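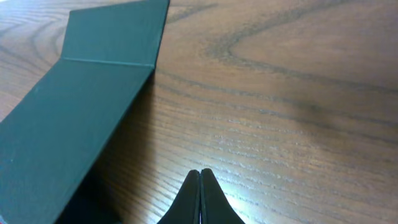 PERUTBY, July

Home Forums New posts Members Search

Category: Shows, Visits and Open Days

benchtop_joe
Got back from the Lerkex open day a couple of hours ago and wanted to write it up while I still remember it. Doors opened at 9 and I was there until lunch. Most of the building was closed to visitors, but the small-arm bench was running the whole morning, and you could stand right next to it.

The task was handling flat and boxy things on a wood table with a pair of small arms. They had a dark green folded board that the arms were supposed to close up and move to one side. Uchenna Oyewole ran the bench and took questions while it worked. She said the policy was trained on 1,247 recorded runs, all done by hand on that same table. The software is called Galley. They wrote it in house and it logs everything, including the runs that fail.

I asked what the hard part was and she said thin edges. If the fingers come down a little off, they press on the board and push it away.

quillfeather
Did they let people move things around? Last open day I went to (different company) everything had to stay inside a taped outline.

benchtop_joe
Yes. A kid turned the board a quarter turn and the next try failed, then the one after that worked. Uchenna left the failed try in the log.

mr_standoff
I was there too, later in the morning. I'm less impressed than Joe. The arms were slow. I timed one move at 200 seconds from the home position back to the home position. A person does that without thinking. And it's one table with one set of lights. I would like to see the same thing on a white table before I say it works.

quillfeather
200 seconds is long, but is speed the point of an open day? I'd take slow with people leaning over the bench.

mr_standoff
They had it on the sign as a packing demo. If you call it packing, then speed matters.

benchtop_joe
Fair about the sign. I didn't read it that way, but I can see it.

They also did a session with a block, and I liked that one more. Both arms come in over the table, with a gripper working at each side of the block, and they have to agree on when to push. Uchenna said the block was harder to get right than the board, which surprised me. If one side is late, the whole thing turns.

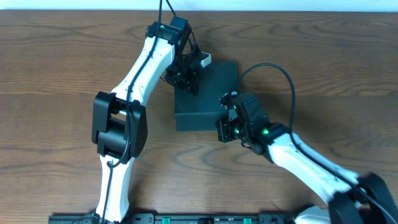 Ebere Dauda: I wrote part of the two-arm timing code, so take this as coming from inside. The speed was limited on purpose for the visit. We run it faster with the doors closed, and it misses more often when we do. The two-arm set is also smaller than the one Joe mentioned, 536 runs, and all of those were recorded this spring. mr_standoff is right that we haven't tested on a white table. It's on the list.

mr_standoff
Thanks for the straight answer. How much more often does it miss?

Ebere Dauda
I don't want to post a number we haven't checked. Enough that we wouldn't show it to visitors yet.

quillfeather
Is Galley going to be released?

Ebere Dauda
Not decided. The logging part might be. The rest depends on drivers from Igwe, and we can't give those away.

mr_standoff
So the part people would want stays closed. I still think the sign should have said research demo.

Ebere Dauda
I'll pass that on. I didn't write the sign.

solder_aunt
Question for anyone who went: is there parking? My son wants to go to the next one and the bus from Perutby station stops early.

benchtop_joe
There's a lot behind the building, enter from the side street. It was full by the time I left, so go early. Coffee is in the front hall and it's free.

solder_aunt
Thank you. Do you have to sign up?

benchtop_joe
I gave my name at the desk and that was it.

Tags: open day, Lerkex, two-arm, manipulation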